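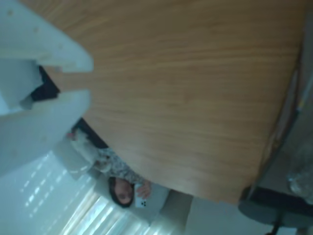 Okay, the table thread I've been promising for weeks. Settle in, this is a long one and it's all about one big wooden tabletop.

Some background for the new followers. We moved the studio in August and the old desks didn't come with us (good riddance, they wobbled if you sneezed near them). I wanted one big table everyone could sit around. Kyu-ri wanted one big table she could spread pattern paper on. So we were in heated agreement!

I looked at secondhand listings every night until my eyes hurt. Flernholm had a nice one but it was square-cornered and our walkway is narrow. I have hips. I've met corners before.

THE CURVED EDGE. I can't tell you how much I love the curved edge. You slide past it with a coffee in each hand and nothing jabs you. You can pull a chair up wherever you like and nobody gets stuck on a point.

And the colour! Light honey brown, with streaks of lighter and darker tan running the long way. Fine, straight grain. I was raised on dark varnished furniture that made every room feel like a dentist's waiting room, so this is a treat for me.

Yasuo Ikeda found it for us in the end. A café was closing out past Jendarlow and he happened to be dropping off a parcel next door. He rang me from the footpath and all he said was "bring the ute and 600 dollars". I brought the ute. I brought 600 dollars.

It didn't fit in the ute. Of course it didn't. We took the base off in the car park with a borrowed spanner, strapped the top down flat under a doona and drove home at 30 the entire way with a queue behind us. Sorry to everybody on that road, you were very patient.

Getting it through the door was its own adventure. Lauri Ahonen measured the doorway, measured the top, said "no" and went to put the kettle on. Then he came back and said "unless we tip it". We tipped it!

Okay, the finish, as a few of you asked in replies. It's smooth with a bit of a gloss. Enough that the grain looks lively under the lights, and paper still slides about on it nicely. I was half expecting to sand it right back and I'm so glad I left it alone.

What I did do: washed it down with warm water and a drop of dish soap, always along the grain, and dried it straight away with an old tea towel. Then did it again, and the second lot of water was still brown. Café tables have lived a life.

The underside was another matter. I scraped off chewing gum with a plastic paint scraper while lying on my back listening to the cricket. Soon-im Cheon offered moral support from the couch. Wear glasses if you try this, bits fall in your face.

Chairs! We kept the dark office chairs from the old place. I did wonder if they'd look grim next to pale wood but I like the two together – the dark ones sort of settle everything down. Proper café chairs would be prettier and my back would never forgive me.

Current house rules, agreed by all: mugs on coasters, no cutting straight onto the wood, and if you're sitting there scrolling on your phone when the groceries come in, you get up and help. Rule three gets broken the most. Mainly by me.

Mal-soon Pyo wants to put a runner down the middle. I'm against it. Why would you cover up that grain?? We're at a standstill and she has started leaving fabric swatches in my in-tray.

Still on the list: felt pads for the base, one slow squeak to track down (I reckon it's a bolt) and a tin of wax for when the gloss starts wearing thin in the elbow spots. If you've got a favourite wax that doesn't stink the room out for three days, please tell me!

Going to sit at it now with a pot of tea and do invoices. Even invoices are better at this table. Squeak update when I find the bolt.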